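Workshop news: teaching sessions on the Coltari arm

The Coltari arm has been up and running since July, and members can now book time to teach it. Sessions are 70 minutes, for one or two people, and you don't need to know any programming. Eimear Scanlon runs the inductions and will sit with you for your first go.

There are two ways of showing the arm a task. In the first, you switch the joints to free mode, take hold of the arm behind the wrist and walk it through the movement yourself. In the second, you sit at the side desk with the Toka hand controller and steer from there, watching the wrist camera on the monitor. Most people find guiding by hand easier to learn, but your own arms can end up in the recording, so for anything that will be used for training we ask you to use the controller.

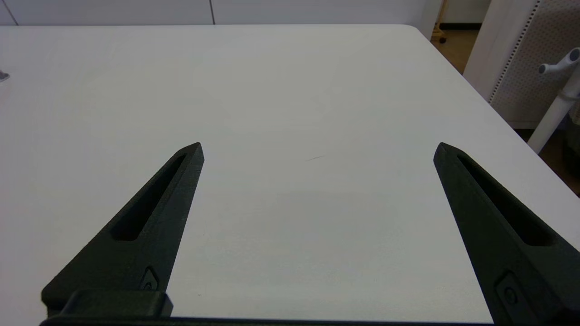
Each demonstration should start with the gripper open and clear of the table. Hold it still for a moment before you move in. Radosław Kalinowski went through our first batch and found that the good ones had this in common - a steady start, one smooth approach and no second thoughts halfway down. If you fumble a grasp, open up, back away and mark the take as a miss. Please don't delete it. Misses are kept in a separate folder and Radosław does use them.

We have 337 usable demonstrations so far and are aiming for 3000 by the end of the program. Krystyna Górecki holds the record for one session, with 11 clean takes in a row.

A few people have asked about speed. The controller is set to slow by default and it should stay there until Eimear has signed you off. Going faster doesn't get you through more takes, as the fast ones tend to be thrown out at review.
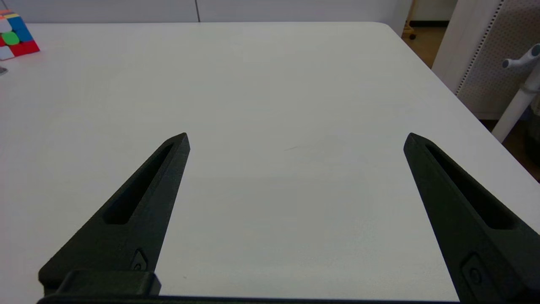

Please vary where you put the object between takes. It's easy to fall into the habit of using the same spot near the middle, and the arm will learn that spot very well and not much else. Turn the object as well as shifting it, and try a few placements close to the table's edge.

Bookings are on the Brophy calendar under "arm". Evening slots after 6 pm fill first. If you have a task you'd like to see added to the list, send it to Melati Nasution with a line or two on how you would do it by hand.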